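Section 3: Setting Up and Looking After Your Mekside Bin

Welcome to the fun part! The bin is out of its crate, you have admired those big sloping walls, and now it's time to put it where it will live and get some blocks into it. Set aside an hour the first time. You'll be much quicker with the second bin (and plenty of our customers do come back for a second one).

Before you start

You will need a level floor or stand, a soft brush, two lint-free cloths, a bucket of warm water with a little dish soap, and a second person for the lifting.

CAUTION: The top edges are folded, but sheet metal is still sheet metal. Wear gloves any time you carry the bin or reach under it.

Placing the bin

1. Clear the spot and sweep it. A single screw under one corner is enough to make the whole bin rock.

2. Lift together, one person at each side wall, and lower the bin straight down. Don't drag it. The feet leave marks on painted floors, and those marks are stubborn.

3. Leave 18 inches free on at least one side so you can get in there with a brush later.

4. Press down on each corner in turn. If one moves, use the shims from the hardware bag until the rocking stops.

5. Put a block in the middle of the floor and let go. It should stay right where you set it. Lovely!

Note: If you are using the Standia base, bolt it down before the bin goes on. The order really matters, as the bolt heads are hidden once the bin is seated.

Loading the blocks

1. Wipe each block before it goes in. Grit on the underside will scratch the floor of the bin faster than the block itself ever could.

2. Lower the blocks in by hand, flat side down. Please don't tip them in from a box - it's loud, it chips the corners, and it dents the slopes.

3. Start with a small number. It's tempting to fill the bin on day one, but with a handful of blocks you get a feel for how they settle against the walls, and it's a pleasure to see how much room there is to reach each one.

4. Nudge apart any blocks that are leaning on each other, unless you want them that way.

5. Add more once you're happy. The total weight must stay under 112 pounds, with the load spread over the floor.

Tip: Waltraud Fuchs, who wrote the first edition of this guide, liked to keep the dark colors together in one bin and the pale ones in another. Dark blocks stand out well against gray metal, so we still recommend it.

What normal wear looks like

Your bin will pick up some character, and we think it looks all the better for it. Light streaks on the floor, smudges, and patches where the finish has gone dull are all fine. So are dark scuffs on the inclined back wall. None of these call for a repair, and you don't need to rub them out.
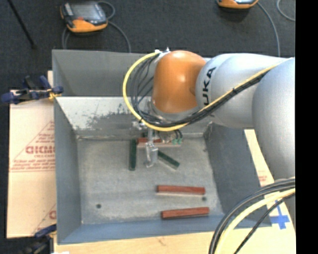 Cleaning

1. Take out every block and stack them on a cloth.

2. Brush loose dust down the slopes and toward the center of the floor, then lift it out with a dry cloth.

3. Wipe the walls from top to bottom with soapy water. Get right into the folds!

4. Dry everything with the second cloth. Don't leave water standing along the seams overnight.

CAUTION: No steel wool, no scouring powder, and nothing with chlorine in it. These strip the finish and will void the Mekside warranty.

Checking the seams

Look over the seams every 2,000 loads, or each August if you don't keep a tally. Run a gloved finger along each one. Smooth is good. If you feel a raised edge or a gap, empty the bin and contact the Drulden service desk before using it again.

Small dents in the slopes can be left alone as long as the blocks still slide past them. For deeper ones, ask for the Ní Mhurchú repair kit, which comes with a backing plate and its own instruction sheet.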